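**Ludeva furniture refurbishment, progress report to the Wuketti fund**

Period covered: October to December

Work on the tables is ahead of plan and work on the chairs is behind it. Spending is within the grant. Details are below, in the order used in the grant agreement.

### Tables

The agreement covers the light wooden tables from the Villalobos reading room and the study area next to it. All of them have been taken out of daily use, cleaned and checked for damage. Two had loose joints at the legs and were glued and clamped before any work was done on the tops.

The tops were the main concern in our application. Years of tape, marker and cleaning spray had left a sticky film on most of them. We washed them with mild soap first, then sanded by hand along the grain with fine paper. We gave up on the power sander after a trial on one underside, where it left swirl marks that showed at a low angle. Hand work is slower but the results are more even, and we have kept to it.

After sanding, each top gets two thin coats of clear finish with a light rub between coats. We chose a low-sheen product so that the reading lamps would not glare off the surface. No stain is used. The reading room staff asked us to keep the pale color and the grain as they are. 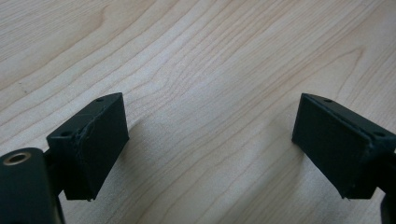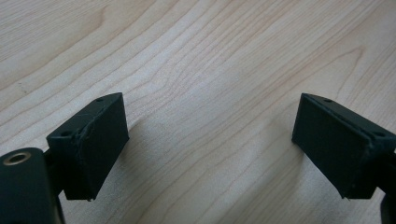
**Will the tops need to be refinished again during the grant period?**

They should last through the end of it with ordinary care. We have set aside one can of finish for touch-ups, and the staff have a short care sheet: damp cloth, no spray cleaner, felt pads under the lamp bases.

### Chairs

The chairs are behind schedule. The supplier in Irnerden sent the wrong size of glides for the feet, and the replacements came in December. In the meantime we tightened the back rails and sorted the seats into those that can be cleaned and those that need new covers. More seats need covers than we planned for. We expect to absorb the extra fabric by cutting from wider rolls, which leaves less waste.

### Spending

| Item | Spent this period |
|---|---|
| Finish, sandpaper, glue, clamps | $1,208 |
| Chair glides and felt pads | $283 |

The cost of the returned glides has been credited and is not included above. Labor is reported on the separate time sheet. We are not asking to move money between budget lines at this point.

### Changes to the plan

The original plan had tables and chairs going back to the reading room together. We would now like to return the tables first so that the room can be used with the folding chairs it has at present. The move would be done before opening time, using the side entrance and blankets between the tops. Please let us know if the fund has any objection.

### Next period

- Fit the new glides to all chairs
- Order seat fabric and start on the covers
- Return the tables to Villalobos
- Check the table joints again after the first month of use

The next report will include the final fabric cost.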